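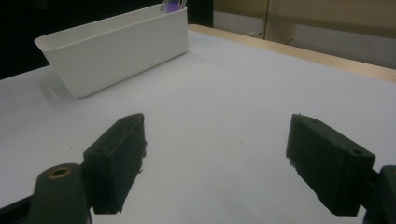
Progress report: perception and planning software for bin handling

Prepared by Nandini Mathew for the Jillus program office, Brumport
4th January

Summary

Work since the last report has gone mostly into perception. The planner is stable and has changed very little. We are on schedule for the second milestone and behind on one item from the first, the timing calibration, which is covered below.

Data and labelling

The Skestonstead bench has now supplied 2566 usable episodes. Of these, 356 are held back for testing and are never seen in training. Labelling takes less time than it did in August, mainly because Lagman, our review tool, now proposes the grasp and release points and the labeller only corrects them. The tool still stumbles on clear and shiny items. It will place an outline on whatever is behind the plastic, and the labeller has to redraw it by hand.

We also rewrote the import step. It used to accept a recording with missing poses and fail much later, during training. It now rejects the file at the start and writes the reason to the log.
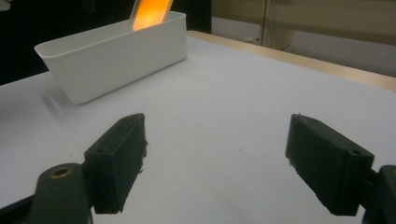
Most of the remaining perception errors involve see-through objects. The depth estimate is poor on them, so we have stopped relying on it for anything inside a bin. The new model works from colour images and the recorded gripper pose, and predicts a grasp direction with a confidence value. When confidence is low, the planner backs off and asks for another view. This adds a short delay to each attempt — we think it is worth it for now.

Planning and control

The bin rim is now treated as a hard limit in the planner. Before this change it was a cost, and the planner would sometimes trade a scrape along the rim for a shorter path. Finger opening is set separately from wrist motion, so either can be tuned without retraining the other.

The timing calibration is not finished. Gripper width and camera images still drift apart by around 3 frames over a long recording. We have a correction that works offline, and a live version is being tested. 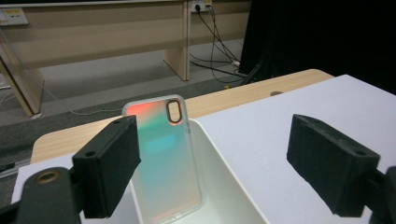 Will the late calibration hold up the second milestone?
The milestone can go ahead using the offline correction, as it only calls for results on recorded data. The live version is needed before trials on the arm.

Next period

Finish the live timing correction. Retrain with the redrawn labels and report see-through items separately from the rest. Move the Lagman server off the shared machine, which has run out of disk space twice. We are asking for 2 extra weeks of labelling time, to be paid from the unspent travel budget.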